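Break Room and Lounge Walk-Through, With My Comments
Plollus Building, second floor

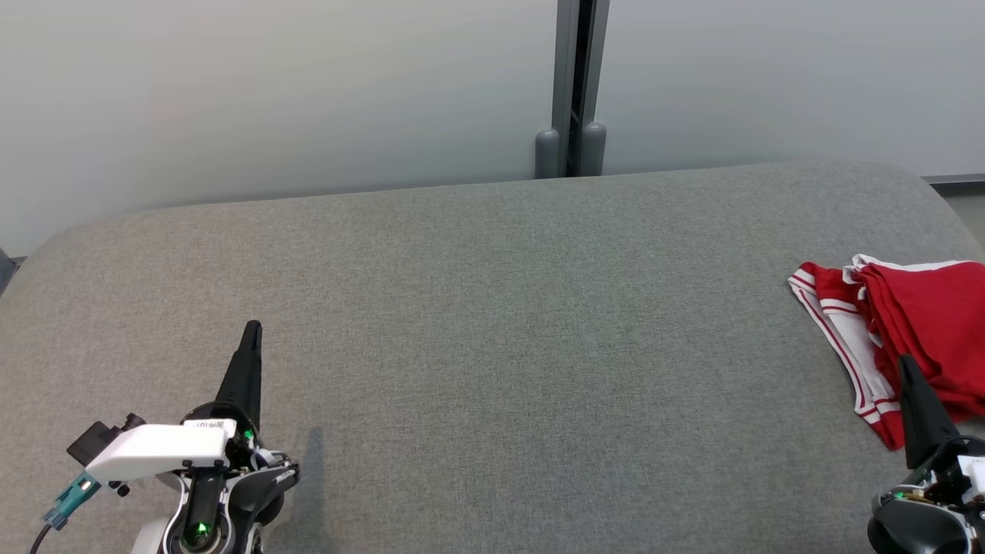 I do this walk-through every July, before the new leases start, and I always begin with the smoke alarms because if I leave them for last I'm too tired to get the ladder out. All of them chirped when I pressed the button this time. Seating comes next, and I'm pickier about it than you might expect! A plain gray seat like this one, pushed up to a white wall, looks fine from the doorway, so you have to get down and run your hand along the back of the cushion where it meets the wall. That gap eats pens, coins, phone chargers and (my least favorite) thumbtacks. Okay, on to the list.

1. Smoke alarms
OK. Tested with the button. The one by the stairs is getting yellow, so I wrote the install year on my sheet and I'll look it up.

2. Seating
OK. No rips that I could find, no wobble, no tacks. Please don't stand on the seats to reach the thermostat, I know who you are.

3. Exits and walkways
NEEDS WORK. The back exit opens all the way, but there was a stack of Zunano paper boxes right next to it and they lean. Move them to the supply closet. I don't care if they're going out tomorrow, they said that last time too.

4. Fire extinguisher
OK. Needle in the green, pin in place, tag signed. I turned it upside down and gave it a few gentle taps, which is an old habit of mine and probably does nothing.

5. Outlets and cords
NEEDS WORK. The Duritz space heater was plugged into a power strip again. It pulls 1,000 watts on low and it goes straight into the wall or it goes home with whoever brought it. The strip itself felt cool and I found no scorch marks, but I took it away anyway and it's in my desk drawer if you want to argue about it.

6. Microwave and coffee maker
OK, mostly. The microwave door closes tight and the light works. The coffee maker's auto shutoff kicked in like it should. Somebody please wipe down the inside of that microwave, it smells like fish and old popcorn.

7. Kitchen sink
OK. Hot water came out at 91 degrees after a minute, so no scald risk, but that's kind of sad for washing mugs. I put in a request with Talukder, who handle our plumbing, and asked them to check the mixing valve while they're up here.

8. Shelves
NEEDS WORK. The tall unit in the supply closet is rated for 500 pounds and I doubt we're near that, but all the heavy stuff is on top. Toner and paper go on the bottom two shelves. Also it still isn't anchored! I have the brackets, I need a drill and half an hour.

9. First aid kit
NEEDS WORK. Down to 4 bandages, and the burn gel is expired. Tell me when you use something, I won't ask what happened (I might ask a little).

10. Lights
OK. One tube flickers over the fridge. It's annoying but it's on order.

I'll be back at 3 p.m. once the boxes are moved, and I'm bringing the drill. If the back exit is clear by then I'll sign the sheet and tape it inside the closet door like usual.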